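Sastora Surface Swatches

Sastora is a set of 261 plain-text records on stone-look tabletops and shelf tops. Each record covers one finish: its base color, vein color, vein spacing, gloss level and the catalog page it was copied from. The records were typed up from the printed catalogs of three suppliers, Urnico, Balta and Sirko.

What is in the folder

swatches.csv holds one row per finish.
suppliers.csv holds the supplier name and the code prefix used in the first column of swatches.csv.
notes.txt lists rows where the catalog and the printed sample card disagreed. There are 27 of them.

Color names

Suppliers use their own names, so the base_color column uses a short fixed list: white, cream, gray, green, dark brown, black. The original name is kept in supplier_name. Vein color is recorded separately, and "none" is a valid value. A dark brown top with white veins goes in as dark brown / white, whatever the catalog calls it. 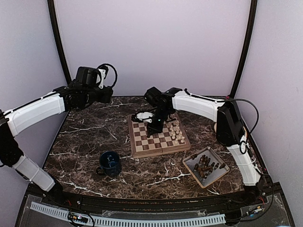

Gloss and vein spacing

Gloss runs from 1 (matte) to 4 (mirror). Balta prints its own gloss numbers on a different scale, and those were converted by hand. Vein spacing is in millimeters, measured on the sample card between the two widest veins. Cards with a single vein have an empty cell.

Known problems

Sirko renumbered its range in December. Old codes are in the code_old column, but a few were never matched.
Urnico scans were made at 600 dpi with no color target, so don't use them to pick paint.
Edge profiles and thickness are not covered.

Corrections

Send the row code and the catalog page number. Changes without a page number are put on hold until the page can be checked.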